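Friday, January 13, 2023

Up before the alarm again. Porridge, then the bus in from Prasov because the train had a replacement service as far as Ortner and I didn't fancy it. Cold but no frost. Got in at twenty to nine and had the room to myself for a bit, so I put the heater on and made tea.

The plan for the day was to sort out the big white table. It has been on my list since September, when the new top went on, and every week something else has come first. I wrote the jobs on the back of an envelope:

Clear the small stuff off the table
Get the specks up
Decide about the scratches
Look for somewhere else to put the stand
Ring Ledeo about a spare sheet

Clearing didn't take long. Two mugs, a roll of tape, the scissors I'd been looking for on Tuesday, and a pile of post that should have gone upstairs. One of the letters was for Simen, the firm that had the room before us, so I wrote "gone away" on it and put it by the door. Then I sat down with the tea and looked at what was left to do.

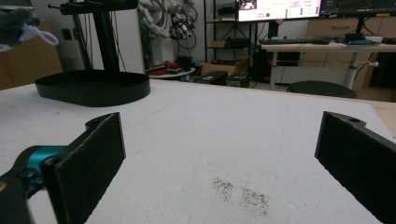

I've never liked white for a worktop. It looks smart for a week and after that it shows everything, and this one has a slight texture to it that holds on to dirt. I had thought the marks were mostly scuffs, which I can live with, but there is also the dark speckled stuff in two loose clusters out in the middle, very fine, grey to black. I don't know what it is. My guess is it came off something that was rubbed or sanded there before Christmas. I tried a dry brush on one corner of it first, then a barely damp cloth, going inwards so as not to spread it. The cloth came away grey. It is slow work and I stopped when my shoulder started to ache.

Rang Ledeo at ten past eleven. On hold for 13 minutes. A new covering sheet would be £165 with delivery, and they want 7 working days. I said I'd think about it. It seems a lot for something that will look the same by Easter. They did say a smaller offcut might turn up, and took my number.

Lunch was soup from the flask and the end of the loaf. Rained hard from one until about 2, so I stayed in and did the receipts.

The stand is the other problem. The black tray it sits on takes up far more of the table than you would think, and anything put down on that side ends up tucked in beside it. I measured the shelf by the window and the tray would overhang. The floor would do, but then the arm at the top would be too low to be any use. Left it where it was for now.

The soft toy can stay too. I did think about putting it away in the tall cupboard, but it does no harm on that side and I'd only have to get it out again.

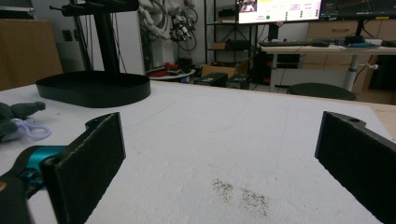
Still to do

Finish the specks, with a softer brush if I can find one. Leave the scratches. They are thin and they don't catch on anything. Ask about the offcut again on Monday. Take the post upstairs, which I forgot.

Home by six. Beans on toast and an early night.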